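Play Produce Sets: Questions We Keep Getting

Last updated December 1, 2023

Quick answers for the Donditz play produce and the bowl. If yours isn't on the page, send us a note through the contact form. January gets busy so expect a wait then.

What comes in a set?

Depends which one. The small set is 24 pieces, the big one is 60. Mixed fruit and vegetables in both. Bowl is sold separately, except in the Grililberg bundle where it's in the box.

Can I pick my own pieces?

Yes, but only as an add-on. Grapes, squash, avocado, strawberry, bell pepper and mandarin are the ones people ask for most. Singles ship when they're in stock, no backorders, sorry.

Which bowl is it?

The faceted one. People call it orange, peach, pink, salmon... same bowl. Color shifts a lot with the light and with your screen. If you want an exact match to something you already own, order the bowl on its own first and check it by a window.

Does everything fit in the bowl at once?

Not the full set, no. It's a serving bowl, not a bin. A bunch of grapes takes up a good share of it, and the squash and pepper usually end up on the table in front. Use a crate or basket for storage and keep the bowl for play.

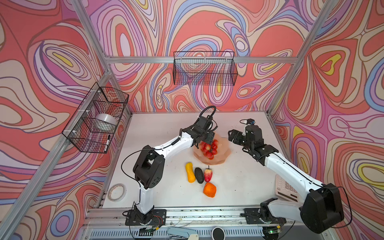

Why is the strawberry so big?

Sizes aren't to scale. The strawberry is oversized and the mandarin is on the small side. Little kids like the big strawberry, so it stays. If you're buying for a pretend market with scales and price tags, older kids may complain. Ours did.

Is any of it edible or scented?

No and no. Please tell the grandparents.

How do I clean the pieces?

Damp cloth, drop of dish soap, wipe, air dry. Don't soak them. Don't put them in the dishwasher. The textured ones hold on to dirt in the creases so use a soft toothbrush there, gently, and go easy on the leaves and stems. Bowl can be washed in the sink, hand warm water.

What about the table?

Lots of questions on this one for some reason. White tops show everything: specks, scuffs, bits of pencil. Wipe before and after. For glue marks let it dry, then lift with a plastic scraper. Test any cleaner on a corner frist.

Can we keep craft stuff out at the same time?

Sure, just push it to the side. Tape and a glue stick are handy if you're making price labels. Caps back on the glue. Stick labels to paper or a card, never straight onto the fruit, the adhesive takes the color off some pieces and we can't replace those. 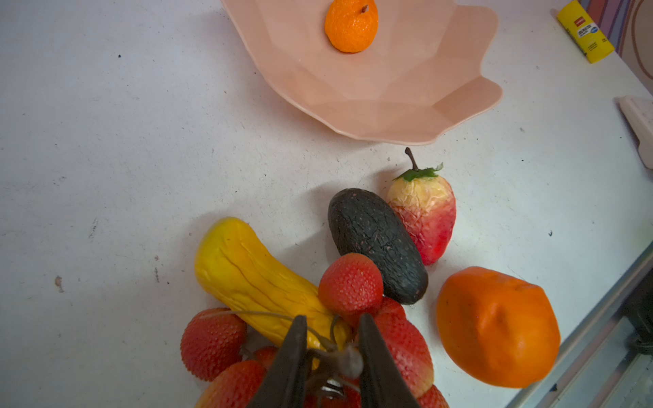

Put the labels next to the pile and let the kids match them up. Start with two or three pieces and add more later. An easy first game is one piece in the bowl, everything else on the table, then swap. Good for taking turns, good for color words too. The avocado is so dark that younger ones tend to call it black. Fine, let them.

What are good games for a group?

Sorting by color. Fruit in the bowl, vegetables out (be ready for an argument over the pepper). Shopping list. What's missing, where you take one away while they close their eyes. The Stitness activity cards have 40 more, sold in the same section.

What if a stem comes off?

Thin stems do bend, and once in a while one pops out. Take the piece away from small children right away. Email us with a photo and your order number, we'll replace it in the first 76 days.

Do you ship to schools?

Yes. Purchase orders are ok. Use the Eglītis school form, not the regular checkout, or the discount wont show up.

Can I return an opened set?

If all the pieces are there and clean, yes. Bowl has to be free of scratches. Return postage is on you unless we sent the wrong thing.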